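Fitzgerald Greenberg
26 December 2024

1/ Notes on moving a precast stair flight from the Jodwood yard to the Serkside site. Single piece, 180 cm wide, cast in July. Mostly for people who plan abnormal or awkward loads.

2/ The drawing gave the weight without the cast-in landing. The landing was added in a later revision and the transport sheet was never updated. Always read the weight off the casting ticket.

3/ We carried it on edge in an A-frame. Flat would have been lower and easier to strap, but the flight is reinforced for its final span and does not like being held up at two random points on a trailer bed.

4/ Center of gravity on a stair flight with one landing sits well toward the landing end. The lifting anchors account for this. The bearers on the trailer have to account for it too, and the standard spacing on the Mabaso frame does not.

5/ We shifted the rear bearer 147 mm. That meant drilling a new hole set in the base rail. Prilar, who own the frame, signed it off in writing before we touched it.
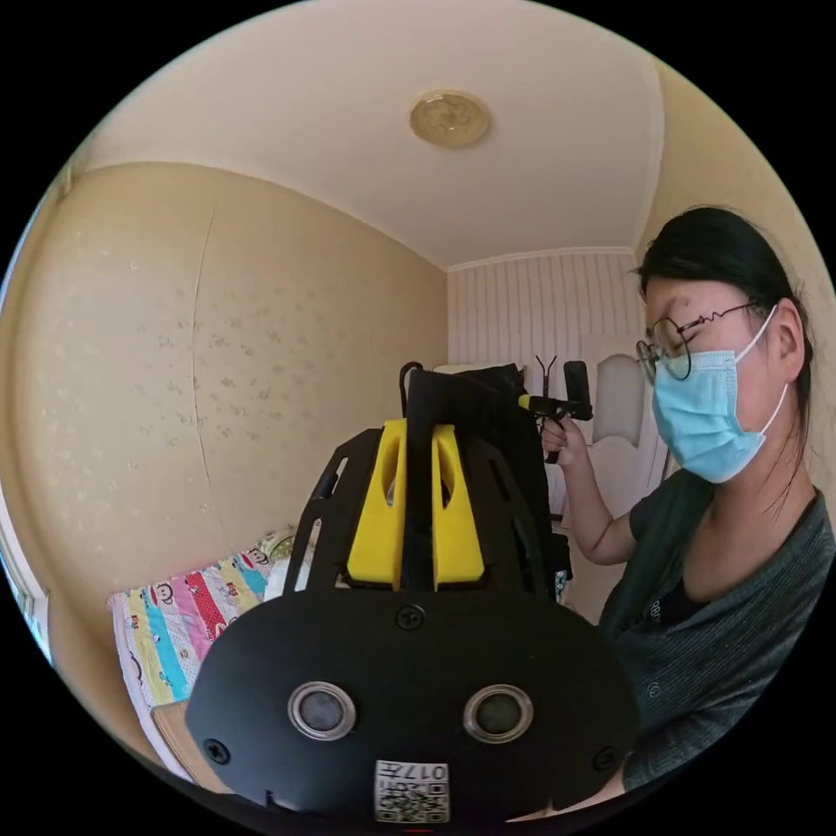 6/ Lashing. Four chains, two crossed at each end, with edge protectors at every contact point. Rubber matting between concrete and steel. Bare steel on concrete has very little friction once there is dust or rain in the joint.

7/ Chains were rechecked 3 km out of the yard. Two had gone slack by a full link. The matting compresses under load in the first few minutes, so this stop goes in the plan as a fixed item, with a place to pull over already picked.

8/ Route was 994 m longer than the direct one. The direct one has a roundabout with adverse camber on the exit. On edge, a load like this has a high center of gravity and camber matters more than curve radius.

9/ Someone asked about speed. We set the limit by the worst bend and the driver held it for the whole run. Varying it saves a few minutes and adds a lot of braking.

10/ Unloading: do not release all the chains and then hook up. Hook up, take a light tension on the crane, then release from the far side. The frame will rock a little when the weight comes off. Keep people out from between the frame and the piece.

11/ Bearer positions and the revised transport sheet are with the Serkside site office. The second flight is handed the other way, so the rear bearer offset has to be mirrored before loading.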